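Killix Brings Sorting Robots and Hands-On Training to the Ollance Returns Center

BLÖNDAL, January 2022

Killix has started an automation program at the Ollance returns center in Blöndal, and the people who have always done the sorting are at the heart of it. Over the coming months, robots will take on part of the small-goods work: the pens, staplers, cables and other desk items that come back by the boxful. The movements those robots learn will come from the center's own staff, recorded at ordinary work tables.

"Our sorters know things about handling small objects that we could never write down in a manual," said Heiðrún Nørgaard, who leads the program at Killix. "Watching them work has been a joy, and it changed our plans more than once!"

During a recording session, a sorter wears a marker cuff on each wrist and goes through everyday tasks by hand. The Clurska software follows the cuffs and turns each reach, grip and release into motion data for the robots. 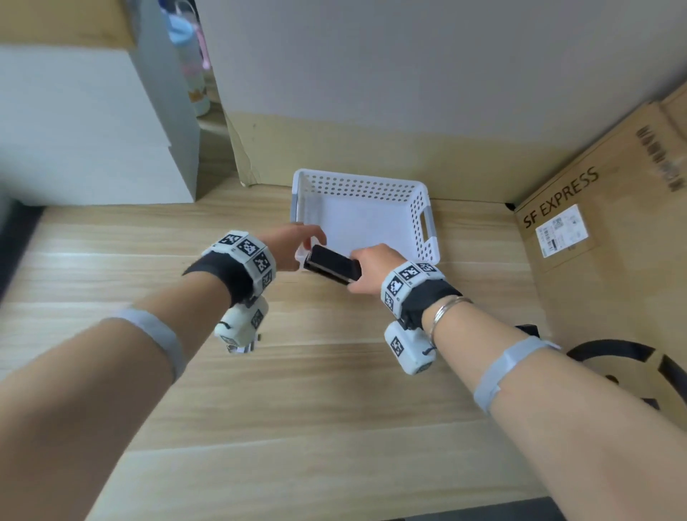 A worker wearing marker cuffs handles a black item beside a perforated white basket.

Sessions last 20 minutes, with a break after each one, and they count as regular paid hours. Taking part is a choice. Six employees signed up for the first round, and they have already completed 402 recorded tasks between them. Several asked to add jobs of their own, such as untangling cords and standing odd-shaped items upright so they don't tip over on the conveyor. Those are now part of the program, and we are thrilled to have them.

The robots will start on the late shift, where the center has found it hardest to fill places. No jobs are being cut as part of the project. Sorters who now spend a whole shift at one table will rotate to inspection, repair and robot supervision, and Ollance has agreed to a higher pay grade for the supervision role. Training for it takes five days and is open to everyone on the floor, whether or not they have joined the recordings.

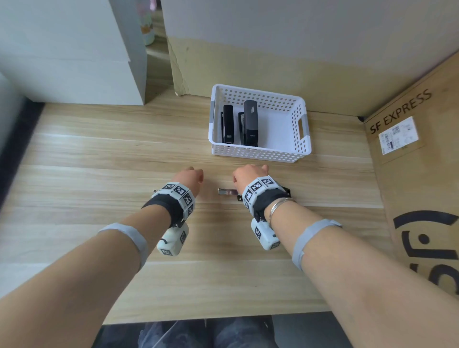 Two staplers stand in the basket during tabletop work with small office items.

There is plenty left to learn. Thin metal parts remain difficult for the robots to pick up from a flat surface, and mixed baskets still go to a person for a final check. Nørgaard expects that check to stay in place for good.

"A sorter can spot a bent part in a second," she said. "I want that person to have more time to look, and less lifting and reaching at the end of a long day."

The first robot tables are due to open in May. Employees at the center will be invited to try them before regular use begins, and their comments will go straight to the Clurska team.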